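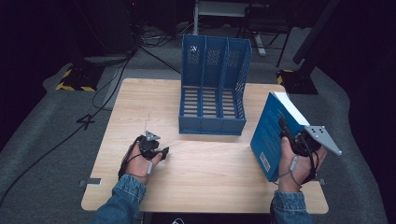
Shelving Study Finds Worn Gripper Pads Need Their Own Training Data

June 5, 2020

A research group at Skiltudeo has published results from a study on teaching robots to file books, using recordings of people doing the job with grippers strapped to their hands. The method, called Pidadley, does away with remote control of a robot arm during the teaching stage. A person does the task at a table, and the gripper's movements and camera views are recorded together.

The group collected 388 recordings of books and boxes being placed in desktop file organizers. A robot trained on the full set filed 18 items in a row without a miss in the final test. An earlier version, trained without the views from the gripper cameras, managed 7 before it dropped one.

Oda Halvorsen, who led the study, said the hardest part was the last few inches. "Once the item is close to the slot, it blocks most of what the gripper camera can see," she said. "The system has to use whatever is left at the side, and often that is just one edge of a divider."

Blue items next to a blue organizer caused the most trouble in early tests. The group kept those recordings in the set and added more like them.
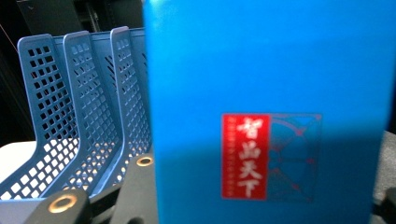 ROBOTICS

The second finding has to do with the fingertips. The soft pads on the grippers wear down with use, and a frayed pad holds a hard cover differently from a smooth one. The group sorted its recordings by pad condition and trained a separate model on each group.

Models trained only on recordings made with newer pads did poorly when the robot was fitted with older ones. Mixing the recordings fixed most of the problem. Halvorsen said the group now notes the state of the pads at the start of each recording session and replaces them less often than it used to.
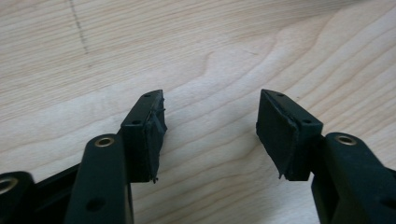

Gripper fingertips with their dark pads, over a wooden tabletop.

The work was paid for in part by Goossens, which makes storage systems for archives. A trial at the company's Nandow site is planned for November, with 3 robots filing returned folders during the day shift. The recordings will be released after the trial ends.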